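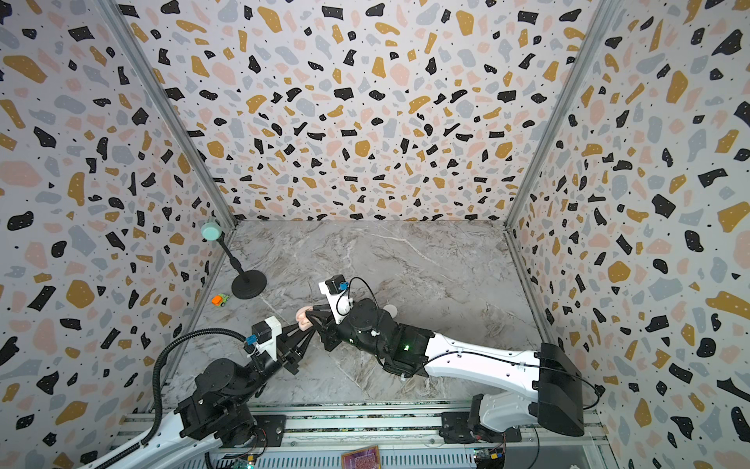

オカンポ発、11月

中古音響機器の再整備を手がけるKoltico(コルティコ)は、返却された完全ワイヤレスイヤホンの左右照合と色別仕分けについて作業手順を改訂し、オカンポの再整備拠点で運用を始めた。対象は充電ケースから分離した状態で届く軸付き(ステム型)の本体で、現時点の取扱色は白と淡いピンクの2色。改訂版では、作業面への置き方、本体の向き、メッシュ部の確認順序、照合後のケースへの戻し方を一つの文書に統合した。従来は工程ごとに別の手順書があり、同じ部位に異なる呼称が使われていた。

拠点の作業区画は、壁面が白地に黒、黄土色、灰青、ピンクの砕石片を散らしたテラゾー調、床面が灰白色に茶の筋が入る大理石調の仕上げになっている。模様のある面に小型の光沢品を置くと、輪郭の見え方は本体色と地の色の組み合わせに左右される。同社の工程設計を担当するGeetha Naidu氏によれば、白い本体は大理石調の地のうち明るい部分で輪郭が弱くなり、茶の筋が濃い部分では逆に拾いやすい。淡いピンクの本体は地との明度差こそ小さいものの、色味の差が残るため、白に比べて位置による見え方のばらつきが少ないという。

手順書はこの点を踏まえ、作業面の模様を避けて置くことは求めていない。返却品の開梱後に本体がどこへ転がるかは管理できないため、置き場所を指定しても後工程で崩れるというのが理由である。代わりに規定されたのは、照合の前に本体同士の間隔を確保することと、軸の向きを記録してから持ち上げることの2点になる。軸の先が別の本体の下に入った状態で一方を持ち上げると、もう一方が回転し、側面の擦り傷が返却時のものか作業中のものか区別できなくなる。

照度については、作業面で約800ルクスとする規定が加わった。以前の手順書には「十分な明るさ」とだけ記載されており、時間帯によって判定が揺れていた。光沢仕上げの本体では、照度を上げすぎると頭部の丸い面に反射が出て細かな傷が隠れる。艶消し仕上げの本体では反射の問題は小さいが、皮脂による変色が照度不足で見落とされやすい。両方の仕上げを同じ区画で扱うための折り合いとして現在の値が採用された。
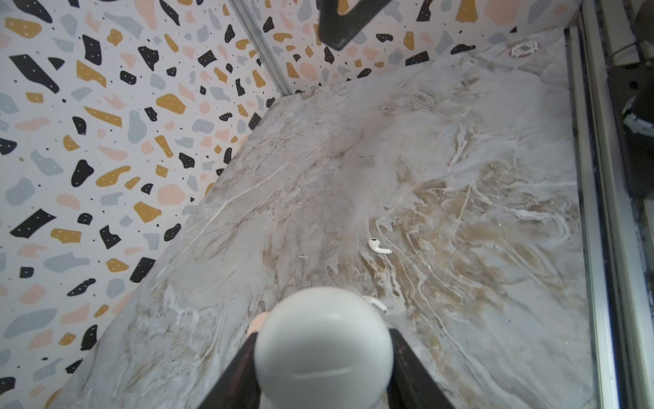
左右の判定では、軸を下に向けた状態を基準姿勢とし、頭部の張り出す方向とスピーカー開口の位置から左右を決める。刻印は補助情報として扱う。刻印の擦れた個体が一定の割合で含まれるほか、利用者が片側だけを買い足した結果、ケース側の記録と本体の世代が合わない例もあるためだ。基準姿勢で判定がつかない場合は保留トレーに移し、その場での再判定は行わない。保留品の再判定は一日の作業の終わりにまとめて実施する。

照合作業の進行管理を担うRodel Javier氏は、左右の取り違えよりも、同じ側が並んで組まれてしまう誤りのほうが多かったと説明する。左用が続けて届いた場合、作業者は形状の違いに頼らず、直前に見た本体と「似ている」ことを一致の根拠にしがちになる。左右の本体は鏡像の関係にあるため、同じ向きに置いて同じ形に見えるものは対にならない。改訂版では、対と判断した本体を軸の向きをそろえて置き直し、頭部の張り出しが反対側に来ることを確認したうえで次に進む。

色別の仕分けは左右判定の前に行う。白の個体には使用による黄変が、淡いピンクの個体には退色があり、極端に進んだものは別の色に見えることがある。判断に迷う場合は、耳に当たりにくい軸の側面を見本片と比べる。頭部は皮脂や化粧品の付着で色が変わりやすく、色の判定には用いない。見本片は遮光袋に入れて保管し、使用後に戻す。見本片そのものが照明で退色していた時期があり、この規定はその反省による。

同社が改訂前に集計した照合対象の本体は1144個で、このうち色の段階で保留になったものの大半は白だった。集計は拠点の品質記録を担当するMarilou Cruzado氏がまとめた。同氏は、保留の理由を記入する欄が自由記述だったため分類に手間がかかったとし、改訂版の記録票では理由を選択式に改めたと述べた。選択肢は黄変、付着物、退色、見本片との不一致で、複数の記入を認める。備考欄も残されているが、備考だけを記入した票は差し戻しとなる。

メッシュ部の確認は、照合が済んだ対についてのみ行う。従来は仕分けと同時に実施していたが、片側しか見つからない本体にも清掃の手間がかかり、部品取りに回す個体まで清掃済みになっていた。確認では、頭部のスピーカーメッシュ、軸の付け根付近の通気孔、軸先端の順に見る。通気孔は開口が小さく、影と詰まりを見分けにくい。斜めから光を当て、孔の縁に影が均等に出るかどうかを確かめる。影が片側に偏る場合は詰まりの疑いとして清掃工程に送る。

清掃にはRamska(ラムスカ)製の乾式ブラシを用いる。溶剤は使わない。メッシュの裏側に接着層がある機種では、溶剤が回り込むと後日メッシュが浮く。ブラシは頭部を下に向けた状態で当て、外れた付着物が内部に落ちないようにする。ブラシの交換周期は対の数ではなく毛先の状態で決めるとされ、毛先の広がりを確認するための型紙が手順書に添付された。

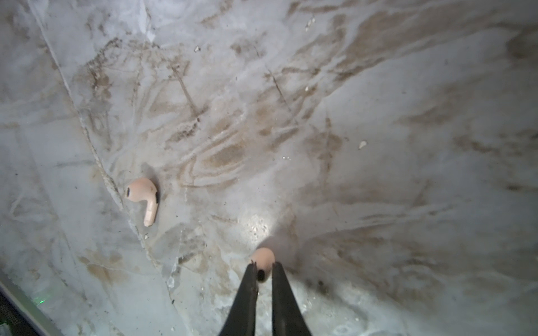 作業面の側の管理にも項目が設けられた。大理石調の面は茶の筋や渦状の模様を含むため、汚れとの区別が目視ではつきにくい。手順書は始業時に面全体を乾いた布で拭くことを定め、布に色が移った場合のみ記録に残す。線状の傷については、爪が引っ掛かるかどうかを基準とし、引っ掛かる傷のある箇所には印を付けて本体を滑らせないようにする。滑らせて移動する動作は原則として禁止で、位置を変えるときは持ち上げる。

持ち上げる際の保持位置は、軸と頭部のいずれも認められている。ただし頭部を保持する場合はメッシュに触れないこと、軸を保持する場合は先端の端子部を押さえないことが条件になる。床面に近い位置で保持したまま向きを変えると軸先が面に接触しやすく、手順書では先に持ち上げてから回すよう順序を指定している。保持の強さに数値の規定はない。Naidu氏は、仕上げの違いによって滑り方が変わるため、単一の値を書くとかえって運用を誤らせると話した。

照合済みの対は、色ごとに区切った浅いトレーに入れ、左用を手前、右用を奥に置く。軸は同じ方向に向ける。トレーは積み重ねず、次工程への引き渡しは10対を単位とする。端数は翌日に持ち越し、異なる色で数を合わせることは認めない。引き渡し時の確認は受け取り側が行い、差し出し側の立ち会いは不要とした。食い違いが出た場合はトレーごと戻し、個別の本体だけを入れ替える処置は取らない。

ケースへの収納は、電池残量の検査を担当する後工程で行う。以前は照合の直後に仮のケースへ入れていたが、端子の接触によって本体が起動し、近くの別の本体と接続状態に入ることがあった。無線接続の記録は検査の前に消去する必要があり、意図しない接続が起きた個体では消去の回数が増える。新しい手順では、検査の準備が整うまで本体をケースに入れない。搬送中の接触を防ぐため、トレーの底には薄いフェルトを敷く。

記録の様式は業務管理ソフトウェアのWorkenix(ワーケニクス)上に移された。対ごとに番号を発行し、色、仕上げ、左右の判定者、保留の有無を入力する。画像の添付欄は任意項目で、必須にはしていない。導入を担当したJonalyn Talavera氏によると、入力画面は紙の記録票と同じ並びにしてあり、通信が途切れた場合は紙で続け、後から転記する。転記した記録には印が付き、入力時刻と作業時刻が別々に残る。

片側だけが残った本体の扱いは、今回の改訂では変更されていない。保管期間を過ぎた個体は部品取りに回すか、同じ世代の反対側が届いた時点で組み直す。組み直した対については、再販時の表示に元の組み合わせではないことを記載する。電池の劣化度に左右で差が出やすいためで、差が社内基準を超えた対は販売対象から外れる。基準値は公表していない。

教育面では、月曜日の始業前に短い読み合わせを行い、前の週に保留となった個体を実物で確認する。読み合わせを進めるJennylyn Castillo氏は、写真による教材も用意しているが、光沢と艶消しの差は実物を傾けて見たほうが早いとしている。読み合わせで判定が割れた個体は見本として残し、判定が定まるまで仕分けの対象に戻さない。

同社は今後、軸のない豆型の本体にも手順を広げる考えで、基準姿勢の決め方を検討している。豆型は軸の向きで姿勢を指定できないため、充電端子の並びを基準にする案と、耳に当たる面を基準にする案が出ている。適用の時期は決まっていない。現行の手順書は拠点内での使用に限られ、外部への配布は予定されていない。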